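Escalation rules when an approver is on vacation?

Posted by Rafia Janjua, 6 Dec 2021

We moved our purchase approvals into Utden in November and I love it so far! Requests that used to sit in email for days get signed off in minutes. My one problem is people being out. If a manager is on leave, the request just stays in their queue. We have 85 approvers, so I really don't want to set a backup for each one by hand. Is there a way to do this in bulk?

brunemier_fan
Yes, and it's a great feature once you find it! Go to Workflow, then Delegates, and export the list. You get a spreadsheet with an empty column for the backup person. Fill that in, import it again and every queue gets its backup in one go.

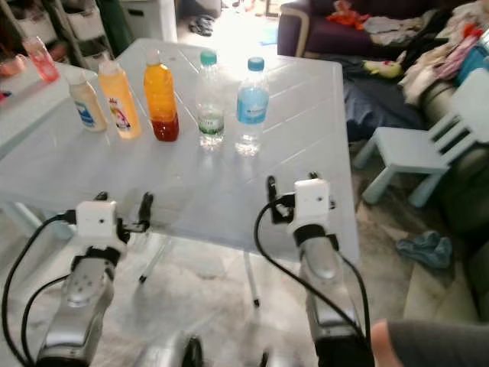
Then set the timeout on the approval step itself – ours is 2 days – and pick "Send to delegate" as the timeout action. Do check that each backup has the same spending limit as the manager, or the request will bounce to the admin queue. We had 76 of them land there the first morning, and I got to know every single one :)

Dönmez
just use groups

Ivier
Groups work really well too, but anyone in the group can approve, so ask your auditors first. One thing to add to the delegate answer: the import only changes new requests. For anything already waiting, select it in the queue and hit Reassign. You can do a whole page at a time, so it goes fast!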